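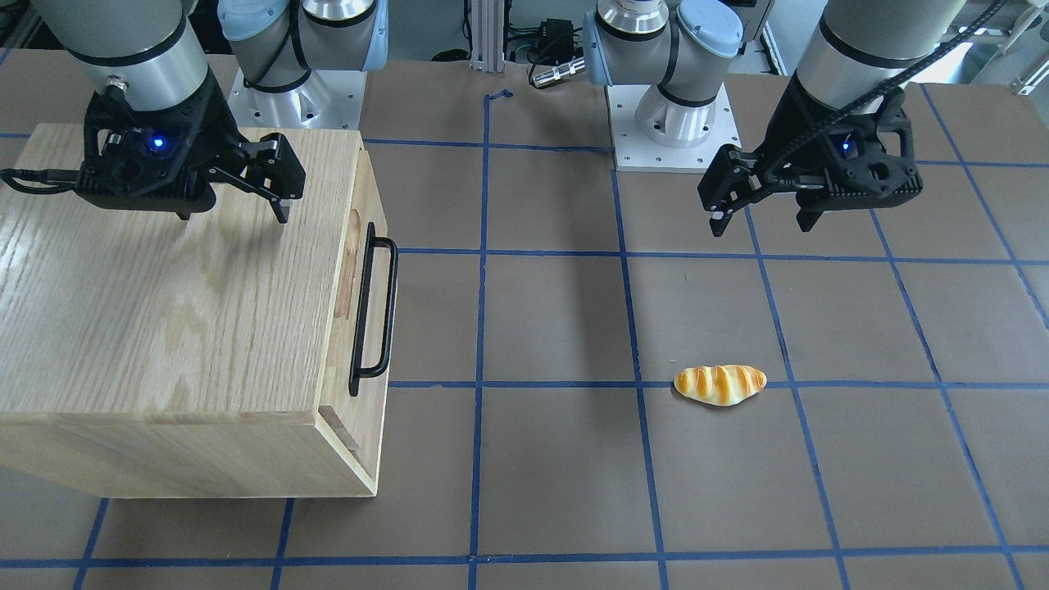
Search this book Enter keyword Go

Chapter 2
Reviewing a Task Kit

By Mandla Kruger and Marietjie Nkosi
21 July 2020

Most people who buy a two-arm robot spend a long time choosing the arms and very little time choosing what the arms will practice on. The usual result is a bench covered with whatever was in the office kitchen. A mug from one week is replaced by a different mug the next, and the results from the two weeks can't be compared.

A task kit is meant to fix this. It is a set of objects sold together, with written instructions for one or more jobs. The buyer supplies the robot. In this chapter we review one such kit, the Kereama drawer kit, sold by Conico. It costs $1,548 without shipping. By the end of the chapter you should be able to read a kit's data sheet, set up a fair trial, and write a short report that a buyer can use.

2.1 What the kit asks for

The main job in the Kereama manual is easy to say. Open the drawer, pick up the toy bread roll, put it in the drawer, and close the drawer. A child can do it after being shown once. For a robot it contains several separate problems, and each one can fail without the others.

The drawer has to be pulled along the line of its slide. If the arm pulls at an angle, the drawer may bind. The roll has to be gripped without being knocked away, and it has to be let go inside the drawer. A roll left lying across the edge counts as a failure, even if the drawer later closes. The manual allows either arm to do any part of the job, so the reviewer must write down which arm did what.

The drawer handle deserves some attention before any trial is run. It is a metal bar that stands off from the drawer front, which leaves a space for a finger of the gripper to go behind it. Grippers with thick fingers may not fit. Conico lists the size of the space on the last page of the data sheet, and we would have liked to see it on the first.

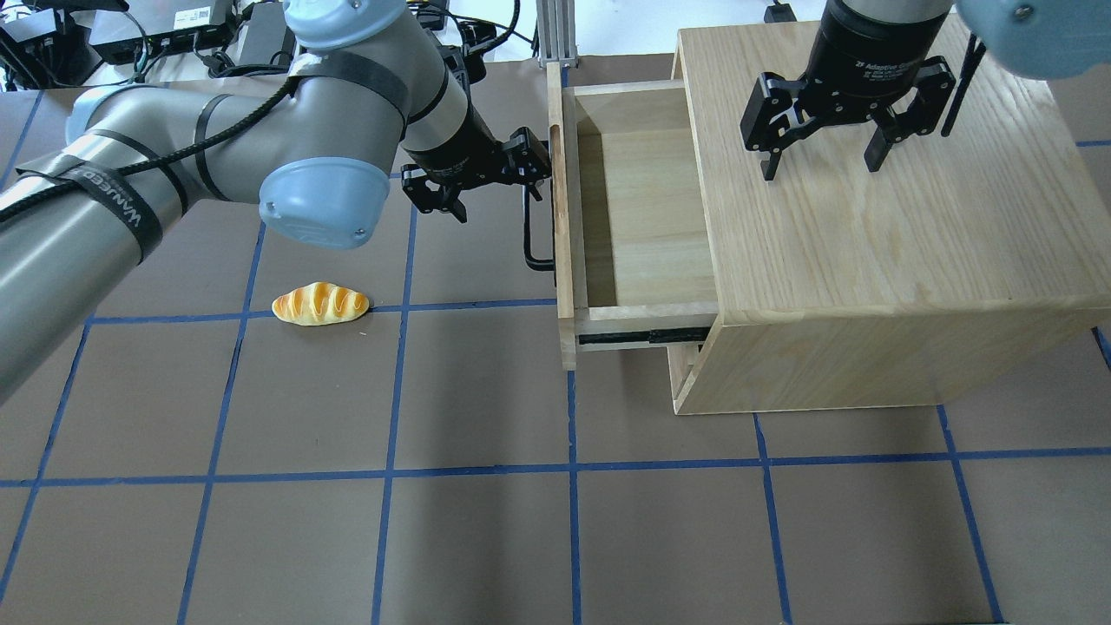

Figure 2.1 The drawer pulled out, with a gripper near the handle. The toy roll is on the mat.

2.2 Marking the work surface

Look at the blue tape in Figure 2.1. A grid like this lets the reviewer say where the roll was placed for each trial and put it back in the same square later. Tape is cheap and can be moved. Its weakness is that it lifts at the ends, so check it before each session and replace any strip that has shifted.

The kit does not include tape. It does include a printed card showing suggested starting squares, and we recommend using the card as given for the first set of trials. Once those are done, move the roll to squares that are not on the card. In our review in March, the change of square caused more failures than anything else we tried.

2.3 How many trials

The manual suggests 30 trials. We think that is enough to compare two settings on the same robot if the difference is large. It is too few to support a claim such as "works nearly every time." A vendor called Gelard runs a paid testing service that uses the same kit and does 900 trials per report. Reading one of those reports next to your own is good practice, and an extract is given in section 2.6.

Each trial took us roughly 2 minutes, including putting everything back. Resetting is dull work and is where most mistakes in the record are made. Agree on who resets and who writes before you start.

Key terms

Task kit: a set of objects and instructions used to test a robot.
Reset: returning all objects to their starting places.
Starting square: the grid cell where an object is placed before a trial.

Before going on to section 2.4, read the Kereama data sheet in Appendix B and mark every figure that would matter to a buyer who already owns a gripper.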